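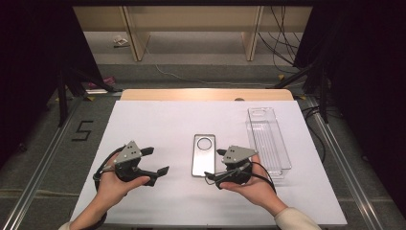 Kalby White Table Sheet, Large

The Kalby sheet is a plain white cover for packing, sorting and light assembly tables. It lies over the tabletop and gives you one clean, even background, so small parts, clear plastic and metal pieces are easier to find. On the light wood table in the photo it covers most of the top and leaves a strip of bare wood at the far edge. The silver case-like object and the long clear tray on it are not included.

Details
Color: white, both sides
Finish: matte
Thickness: 2 mm
Pack size: single sheet, or box of 20
Item number: 696

Fitting
Unroll the sheet on a clean, dry table and leave it overnight before trimming. Cut with scissors or a utility knife against a straight edge. If the table has a cable hole, either stop the sheet short of it or cut an opening to match. No glue is needed on a level top.

Care
Wipe with a damp cloth and mild soap. Do not use acetone. Do not fold; store rolled, with the white side out. Keep hot tools off the surface.

Ordering
Orders for single sheets ship from Fandirora in a cardboard tube. Boxes of 20 ship flat on a pallet. Allow 22 days for custom sizes. The gray version is out of stock until July.

For custom sizes, write to Hiếu Ngô at the order desk and give the length and width of your tabletop.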